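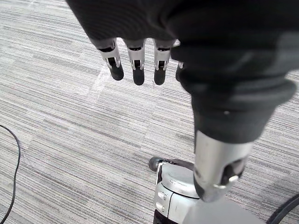

Par Lina Dabbas
Publié le 23 juillet 2025 – Projets étudiants, atelier de robotique de Prarninberg

Règles d'usage pour une main robotique à doigts habillée de tissu
Rapport de projet, groupe Porkell

1. Objet du rapport

Le projet Porkell porte sur la saisie d'objets souples par une main à doigts montée sur un bras. La partie mécanique et la partie commande font l'objet de deux rapports séparés. Le présent document traite des règles de travail que le groupe a écrites au mois de juin, et de la façon dont elles ont été appliquées pendant les essais.

Au départ, nous n'avions qu'une feuille collée près du poste : « ne pas approcher les mains quand le robot est sous tension ». Cette consigne ne tenait pas. Pour placer un objet au sol, refaire un réglage ou rattraper un câble, il fallait bien approcher, et chacun décidait seul du bon moment.

2. Méthode

Nous avons suivi la démarche générale d'appréciation du risque de la norme ISO 12100 : définir les limites de la machine, identifier les phénomènes dangereux, estimer, puis réduire. Nous ne prétendons pas à la conformité. Un poste d'étudiants change trop souvent de configuration pour cela, et nous n'avons pas les moyens de mesurer les efforts de contact.

L'analyse a été faite par phase de travail : mise sous tension, essai à vide, essai avec objet, intervention entre deux essais. Pour chaque phase, nous avons noté qui se trouve où, ce qui peut bouger et qui commande.
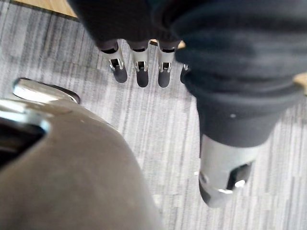
Lina Dabbas
Étudiante en robotique, chargée du volet sécurité

3. Points relevés

Le tissu. L'habillage couvre le dos de la main et une partie du pouce, mais laisse à nu les segments métalliques et les embouts sombres. Vu de loin, l'ensemble paraît mou, et deux visiteurs ont tendu la main vers les doigts. Le tissu protège un peu le mécanisme, il ne doit jamais être compté comme une protection pour la personne. Le rapport précédent, rédigé par le groupe Sönmez, disait le contraire ; nous proposons de corriger ce passage.

Les fentes des articulations. Les segments métalliques ont une ouverture latérale où l'on voit le mécanisme. Risque de pincement pour un doigt, et risque d'accrochage pour un fil du tissu. Contrôle visuel avant chaque série, hors tension.

L'espace entre les deux côtés. Quand les deux bras travaillent bas et près l'un de l'autre, l'intervalle au-dessus du sol est étroit. On n'y passe pas la main, même à l'arrêt logiciel. Pour retirer un objet tombé là, on écarte d'abord les bras par la commande.

Le sol. La moquette rayée rend les câbles noirs assez visibles, à condition de regarder. Nous demandons qu'ils soient ramenés vers l'arrière avant l'essai.

4. Règles retenues

Règle 1. Une seule personne commande. Elle annonce « je bouge » à voix haute et attend une réponse.
Règle 2. La personne qui commande ne tient rien d'autre et ne place pas les objets.
Règle 3. Essai à vide obligatoire après tout changement de programme ou d'habillage.
Règle 4. Toute intervention sur les doigts se fait hors tension, énergie coupée à l'armoire.
Règle 5. Tout contact non prévu est écrit dans le cahier, même sans suite.

Les 4 membres du groupe ont signé la feuille. La règle 2 a été la plus discutée, car elle oblige à être deux pour chaque essai avec objet. Elle a été gardée.

Pour l'entretien de l'habillage, nous avons adopté la limite de 1000 cycles inscrite dans la fiche interne Skadent, du nom de l'ancien projet de l'atelier. À cette échéance, le tissu est déposé et les coutures sont vérifiées.

Les objets souples demandent une attention particulière. Ils se replient sur les doigts et cachent la prise à celui qui regarde de côté. Le bac de rangement reste dans la zone d'essai, mais on n'y remet un objet à la main qu'après l'annonce de fin de mouvement.
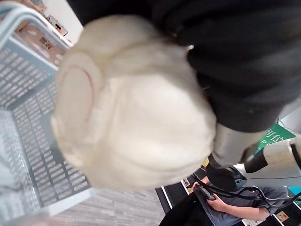 5. Application et limites

Le cahier montre que les règles 1 et 4 ont été suivies sans difficulté. La règle 3 a été oubliée à plusieurs reprises, surtout en fin de séance, après de petites modifications jugées sans effet. Nous avons ajouté une case à cocher sur la fiche d'essai.

La zone au sol reste mal définie. Un marquage existe à proximité, mais il ne correspond pas à la portée du bras, et nous n'avons pas tranché entre un ruban au sol et une barrière légère. La position de la personne qui tient la commande devrait aussi être fixée par écrit : assez près pour voir la prise, hors de portée du bras.

Le groupe suivant devra reprendre l'analyse si la main est changée ou si la vitesse est augmentée. Le tableau des risques et le modèle de fiche d'essai sont joints en annexe A et B.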